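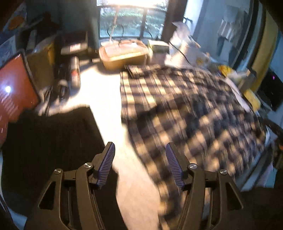
Plaid cloth and a sunny tabletop.

Leilani Boateng wrote:

> Can somebody explain why we are still carrying five starters? Thibodeaux has thrown 18 innings since the break and walked half the county. Gillar can't get out of the fourth. I say go with three and let the bullpen sort it out.

Leilani, I went back through the scorebooks, as one does when the lawn needs mowing. Our pitchers have faced 1,496 batters this season, and the five starters took care of 1,062 of them. You want to hand a big slice of that to a bullpen which is Flirier, Flirier's cousin, and whoever lost the coin toss.

Thibodeaux is a fair target. His curve has been visiting other zip codes since the All-Star picnic. But Gillar threw 464 pitches in his last six outings and the defense behind him gave away at least one inning every night. I was at third base for two of those, so I speak with authority.

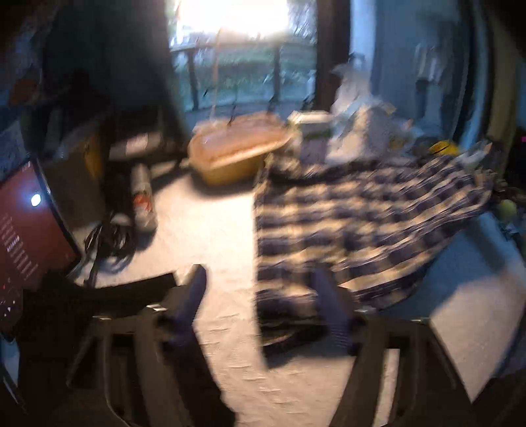 Do we need to name a rotation before the playoffs in October?
The league only wants the Game 1 starter, by noon on the day before.

My vote is Sketell first, Gillar second, and a long conversation with Thibodeaux about throwing the fastball – the one he keeps insisting he has. Move him to relief if you like, but please tell him yourself. He still has my good cooler.
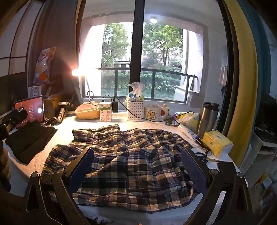 Plaid garment by the window.

Batting practice is at six. Bring the bucket of balls back, whoever has it.

List contact: reply to the list owner | Copyright remains with individual posters | Back to top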